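Review: Provix race program subscription

I used Provix for one meeting at Flaremholm, nine races on turf and dirt. It gives past performances, workouts and claiming history for every horse. The print is clear, and the speed figures are easy to find. 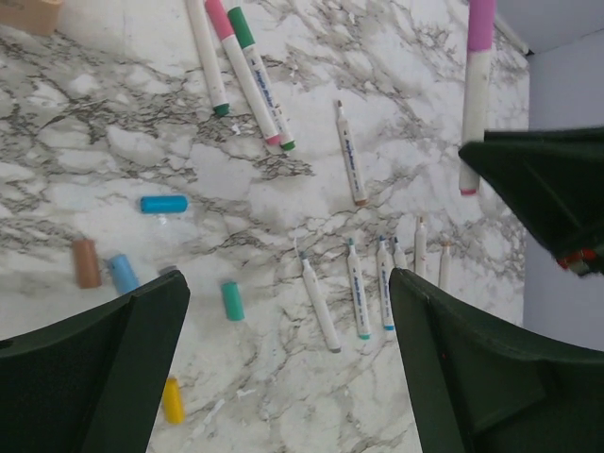

White-barreled markers and loose caps on the marble.

The weak point is the trainer statistics. For Steiner Stable they were four weeks old, and scratches came late - sometimes after the post parade. My old Poltance sheets were quicker with this, but they have no pedigree notes.

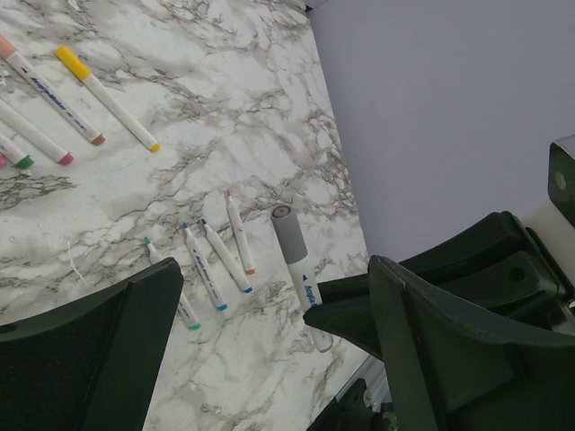

Markers on the marble-patterned counter.

I will renew it for June. Six out of eight from me.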